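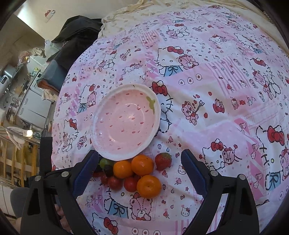

Comment left on the old listing: I was told three years ago that a machine would be clearing my table by now, and I still do it myself. Will buying one of these change that, or am I paying to do the chore with a clumsier hand?

For the time being you would be doing the chore yourself. The Vesetura hand gripper has no motor and won't tidy anything unless a person is holding it. It is made for people who want to record household and shop-floor jobs, and the recordings are then used to train a robot arm fitted with the same fingers. If you are looking for a finished household robot, we don't stock one.

## Vesetura hand gripper, two-finger

Sold and repaired by Soddale, Ustudport.

- Weight with handle: 952 g
- Fingers: two, closing together, with replaceable dark blue pads
- Body: black plastic, open linkages
- Recording time: up to 56 minutes on one charge
- Pad life: 3000 grips, then replace the pair
- Spare pads: sold in pairs, left and right marked on the back
- Fits: Brandão bench arm, with the adapter plate (sold separately)

## What it can pick up

Small fruit is a fair test of any gripper. A mandarin gives a little and has a good broad side to hold. A strawberry bruises. Grapes and cherry tomatoes roll when they are touched, and when several lie together the fingers have to get down on either side of one without pushing the rest away. Putting them in a bowl or on a plate sounds like one job, but for a machine it is a string of separate ones, and each can go wrong in its own way.

A soft surface makes it harder. On a worktop the fingertips can come down to a known height. On a duvet the height changes from one fold to the next, and the fruit settles into the dips. A busy printed cover also gives the software plenty of small red shapes that are not food.
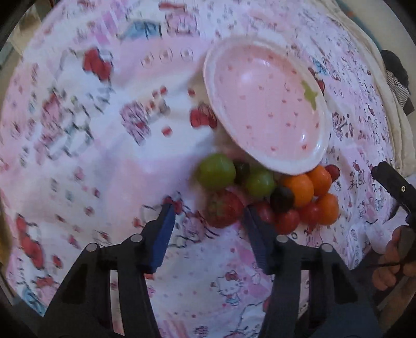
**Rhona Petch**

## Where the machines have got to

We ran our own trial on the Brandão bench arm through February, using 1713 recorded picks made by hand with the Vesetura. These are our findings, and they apply to our bench only.

Mandarins, onions and other firm things of that size were dependable. We would be happy to leave the arm sorting them into trays while we got on with something else in the same room.

Cherry tomatoes were mixed. Single ones were fine. In a tight group the arm often went for the middle one first and sent two or three off to the side, where a person would have started at the edge. More recordings of tight groups helped – fewer rolled away – but we still had to stand by.

Grapes were poor. The arm closed beside them about as often as it closed on them. Strawberries were picked up well enough, though the pads left marks on ripe ones and we would not serve them.

Folding cloth, making beds and loading a dishwasher were outside the trial. Customers do use the hand gripper to record these jobs. We have not tested an arm on them and can't tell you how one would do.

For shop-floor work the answer is a bit better. Parts arrive in the same bin, under the same light, on a hard surface, and most of them don't squash. Two workshops in Ustudport have bought the gripper for packing small fittings, and both have since ordered spare pads.

## Before you order

The handle suits either hand. Expect your wrist to ache after the first long session. Wipe the pads with a damp cloth after handling food and leave them to dry with the fingers open. Don't put any part of it in the dishwasher.

Record slow picks as well as quick ones, and keep the ones that miss. Fast sideways swings blur the picture, and blurred stretches usually have to be thrown out.

Adapter plates are made in batches, so ask about stock if you need one with your order. Repairs go to the Soddale counter, open until 4 pm. Please take the pads off and bag them separately.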